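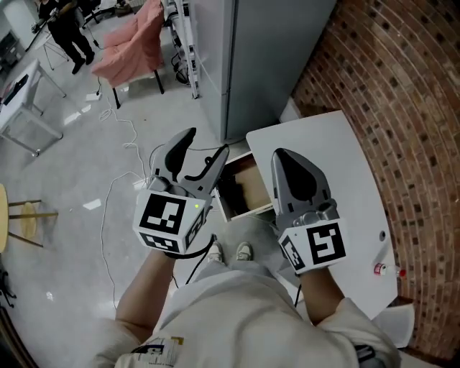
The Curved Desk Project: Final Report
Chunhua Xia, with Araceli Ibarra and Guangming Tang
Handed in 1/10/19

Our project was a desk. I know that sounds small, and it sounded small to us too when we picked it, but the white curved desk by the brick wall in the Takham room is the piece of furniture everyone in our year has complained about at least once. The cabinet that goes with it was a mess, the drawer stuck, and things ended up on the tabletop and stayed there. Our question was whether we could make the desk and cabinet easier to use without buying new furniture. Benedetta Ferraro, our advisor, gave us a budget of $200 and told us to bring back change.

What we had to work with

The desk follows the wall, more or less. The wall is red brick and it curves, and whoever ordered the desk wanted the top to curve as well, so you get a nice big white surface with a rounded edge and almost no straight lines to put anything against. A normal drawer unit looks silly next to it. We tried two from the storage closet and both left a wedge of dead space that filled up with paper within a day or so.

The cabinet is much simpler. White side panels, light brown wood inside, and it's dark in there once you get past the front few inches. Even with the fluorescent lights on you mostly go by feel.

We measured everything first, in millimeters, because Guangming refuses to do fractions. The longest run of usable desktop came out at 2000. The cabinet is 400 deep on the inside, and the drawer box stands 153 high. I wrote that last number down wrong the first time and we cut a divider that didn't fit, so please measure twice if you ever try this!

Emptying and sorting

We took the drawer box all the way out and set it on the corner of the desk to work on it. I'd recommend this to anybody. With the box still in its slot you can only see the front half, and you keep shoving things to the back. Up on the table you can get at it from every side, and you can wipe out the corners.

Sorting took longer than the cleaning. We made one pile to keep, one to return to people and one we called "Du" after the label on the first thing in it (a bag of cable ties). The Du pile was for stuff none of us could name. It got pretty big. Araceli wanted to throw it all out and I wanted to keep it all, so we left a note on the door for a week and threw out what was left.

After that we put things back one at a time and timed how long it took to find them again. The cabinet was the hard part.
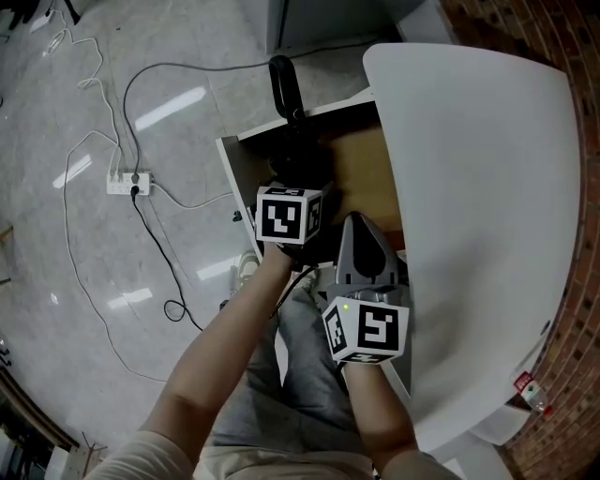 Reaching into it from a chair is a lot more awkward than reaching in from standing, and most people using the desk are sitting down. Your knees are in the way, the opening is low, and you have to lean. So we made a rule that anything used every day goes at the front of the cabinet, and anything you need once a month can live at the back. Tall things stand up, small things go in a tray. It's not exactly a brilliant rule but our times got better with it, and the person who had never seen the cabinet before (thank you, Svyatoslav Hordiienko) improved the most.

The drawer

The sticking turned out to be dirt in the runners. We had already priced a replacement set from Prokeo, and then Guangming went at the old ones with an old toothbrush and they slid fine. I'm a little embarrassed by how many pages of my notebook are about drawer runners.

We also added two dividers and a felt liner. The felt came from Nonance and it was the most expensive thing we bought. It does stop pens from rattling around, but I wouldn't buy it again.

The rest of the room

Benedetta asked us to say something about the surroundings as well as the desk, so here goes.

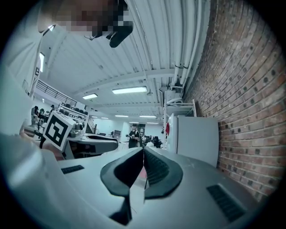
Light is good over the desk itself. The ceiling is white ribbed metal and the tubes are spread out under it, so you don't get one bright spot and a gloomy corner. Pipes run along up there too, and Araceli had an idea about hanging a shelf from them, which facilities turned down the same afternoon - fair enough.

The strip between the desk and the brick still bothers me. It's just wide enough for a drink bottle, so bottles get parked down there and forgotten. I drew a thin curved shelf for it in November, but bending the front edge to match was beyond our tools.

What we'd change

We should have watched people use the desk before we touched it. We started with the tape measure because it was fun, and only later noticed that the left-handed people in our group never used the cabinet at all. Labels would help too. Guangming has a label maker at home and has promised to bring it in.

We spent less than half the budget, and the change is in an envelope with the receipts.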